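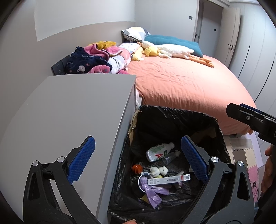 A lined bin between the bedside cabinet and the bed, with a plastic bottle, a measuring cup and a white plush figure among the rubbish.

Fullwood guest house asks visitors to think before they bin

April 20, 2024

Guests at the Fullwood guest house will find a small card on the bedside cabinet from this week, asking them to spare a thought for what goes into the bin beside it. The card is part of a tidy little scheme that began as a trial in December and has now been taken up in all 29 bedrooms, much to the delight of the housekeeping team, who have been asking for something of the kind for longer than they care to remember.

Anyone who has ever cleared a room after a family stay will know how much can end up in one black bag. Bottles go in with bits of cardboard, a plastic cup lands on top of a metal one, and every so often a soft toy turns up in the middle of it all, looking rather sorry for itself. Until now the whole lot was tied up and sent off together, and the house was paying to have 4,000 litres of mixed waste taken away each month - a good deal of which could have gone somewhere better.

Under the new arrangement the bedroom bins stay just where they are, as the team felt that guests on holiday should not have to puzzle over a row of coloured tubs before bed. The sorting is done afterwards, in the old boot room by the back door, where local firm Kamex has fitted shelves and a long bench. Cardboard and clean plastic are kept apart for collection, metal goes in a crate of its own, and medical bits and pieces such as used test kits are bagged separately.

Soft toys get special treatment. Any that are found in a bin are set aside for 20 days in case a tearful telephone call comes through, and the team is happy to report that several have already made the journey home by post, one of them all the way to the Skornen islands.

The work has been paid for with a grant of £215 from the Imai Fund, together with the proceeds of a very well attended cake morning. Neighbouring guest houses who would like to see how the boot room is set up are welcome to call in any morning after breakfast, and there will be a pot of tea on the go.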